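3. Task Design and Workspace

3.1 Course context

The transfer task was developed in the second half of a project course at Pendovthorpe, in which student teams program a robot arm with a multi-fingered hand to carry out short bench procedures. The course runs over two terms. In the first term the students work only in simulation, using the Fikis planning library. In the second term each team is given access to the physical workspace and one task, which it must specify, record by teleoperation, and finally run under a learned policy. Seven teams took part in the version reported in this paper. Each team kept a written log, and the observations in Section 3.3 are drawn from those logs and from the recordings.

The task assigned to the teams was the transfer of a small volume of liquid from a graduated cylinder into a round-bottomed flask through a funnel. It was chosen over the block stacking task of the previous version for two reasons. Clear glass gives poor depth readings, so teams could not rely on the point cloud alone. The task also has a natural sequence of subtasks (approach, grasp, lift, tilt, return) that can be scored separately.

3.2 Layout and recording

The glassware is placed on a black cloth held down with clear clips. The cloth was introduced after early trials on the bare bench, where the outline of the cylinder was lost against the light surface in most views. The flask sits in a cork ring and holds the funnel in its neck throughout the trial. The cylinder has a hexagonal base, which limits rolling if the hand releases it early.

Fixed cameras observe the cloth from outside the reach of the arm, and a small camera mounted near the gripper moves with it. All streams are stored with joint positions and hand commands by the Sistix logger. Figure 2 gives fixed views of the grasp and one view from a moving camera.
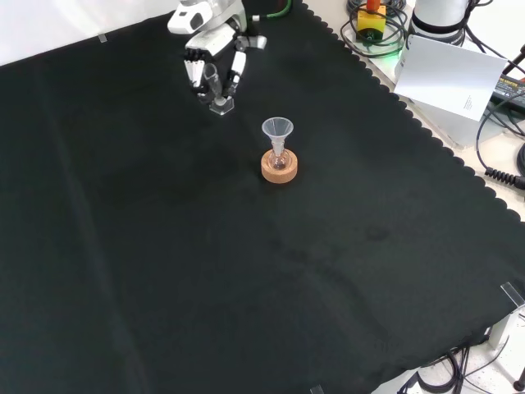
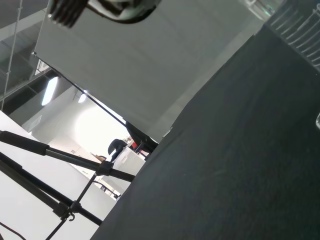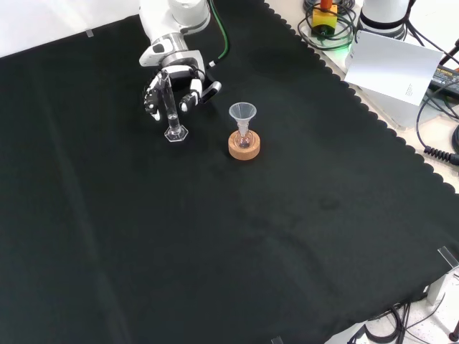

Figure 2. Views of the workspace. First and third: fixed camera, hand at the graduated cylinder, with funnel and flask in the cork ring. Second: gripper-mounted camera, steeply tilted, with the dark fabric at right and the room behind.

The moving view deserves comment, as it was the source of most disagreement between teams. At steep wrist angles a large part of the image is taken up by the room: ceiling lights, a chair, the tubes of a light stand. Three teams cropped these images before training. The others kept the full image and applied random brightness changes. Neither choice was prescribed.

3.3 Collection and labeling

The teams recorded 2,871 demonstrations in total. Each demonstration was labeled by two students working separately, who marked the start and end of every subtask and noted any contact between the cylinder and the funnel. Where the labels differed, the pair reviewed the recording together and entered a single value. The boundary between approach and grasp caused the most difficulty - the fingers often touch the glass before they close on it, and the first contact is hard to see from one side. The labeling guide was changed in March to define the start of the grasp by the hand command instead of by visible contact. Earlier recordings were relabeled.

Training used the Merrick baseline with its default settings, apart from the image size. Teams were free to select which views to supply to the policy, but had to report results for the fixed view alone as a common reference. Scores for each subtask are given in Section 4. A trial in which the cylinder was set down outside the cloth was scored as a failed return, even if all of the earlier subtasks had been completed.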